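Clearing Out Duplicate Files with Tarar, Without Losing the Ones You Need

Every free cleanup program promises to win back half your disk. Most of them won't, and Tarar is no exception, but its duplicate finder is decent if you keep it on a short leash.
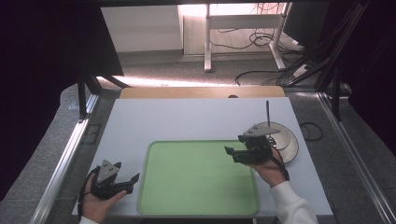

Jouko Vainio wrote in to say that the automatic mode is fine and I'm making this harder than it has to be. He ran it on his whole drive and hasn't missed a thing. Maybe so. I ran it on mine and it flagged 1242 files, a good part of them sitting inside program folders where two copies are supposed to exist.

So, by hand:

Install Tarar and say no to the Etine toolbar. The box is checked for you.

Open Settings, then Scan, and turn off "Smart Select". I have yet to see what is smart about it.

Under Match By, choose Content. Name and size alone will pair up files that have nothing in common.

Add only your own folders – Documents, Pictures, Downloads. Leave the system drive out.

Run the scan and sort by folder. Check the boxes yourself, and leave one copy in each group.

Pick Move to Holding Folder, not Delete. Use your computer as usual for 3 days, then empty it.

The "speed boost" meter on the last screen can be ignored. My startup time was the same before and after – I timed it.

Version 2 also offers to back up to Stastura first. I'd use an external drive.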